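The Spelling Test
Software companies say robots have learned to plan. We asked what the planner is doing.

8 Dec 2021

Clevura would like you to know that its software reasons. The word is on the website, in the brochure, and painted over the reception desk at the company's office in Cleststead. What the software does, as far as I could establish in two visits, is turn a typed request into a list of moves and hand that list to a pair of robot arms. That's a decent piece of engineering. I'm less sure it deserves the paint.

The product is called Pulto. It takes a request such as a short word to spell, looks at the table through its cameras, and works out which arm should pick up what. A separate layer, bought in from a smaller firm called Bhat, handles the finger-level part: how wide to open, when to stop closing.

Spelling is a clever choice of demo. Everyone can read the result, and everyone gives the machine credit for reading it too. But Pulto has no use for the meaning of a word. Swap the letters for fruit stickers and the plan would be the same length.

What the planner learned from

The Bhat layer was trained on 4,000 recorded grasps, 2,000 for each arm. That sounds like plenty until you ask how many different tables were involved. The answer is 2, and they're in the same building. Change the tabletop and, the engineers admit, they'd want to record some more.

Planning is the quicker half. Pulto settles on a sequence in 150 milliseconds, a number I was given several times. Then the arms set off at the pace of someone carrying a full bowl of soup. I don't mind slow. I do mind a figure for thinking time being quoted as if it were the time to do the job.

The part I found hardest to dismiss is the coordination. Two arms in one small space can easily get in each other's way, and the planner has to track who is holding what - tray, board or letter - before it commits either of them.

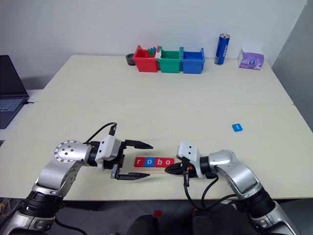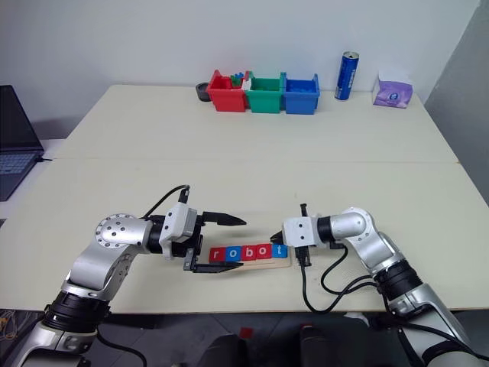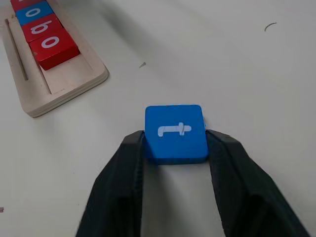 Spelling with tiles: the close view is from the wrist, with the "t" in the fingers.
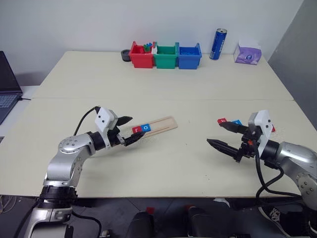
What a buyer should ask

Start with the request list. Ask for words the sales team didn't bring, and ask for one with a repeated letter and too few tiles to make it. A planner worth paying for should say it can't be done before an arm moves.

Then ask to see the log. Pulto keeps a tidy one, and to Clevura's credit I was allowed to scroll through it. Retries are marked in the same gray type as successes, so you have to look for them. I'd want them in red, with a total at the top of the page.

Finally, ask who fixes it when the Bhat layer and the planner disagree about where a block is. I put that to both companies. Each sent me the other's support address.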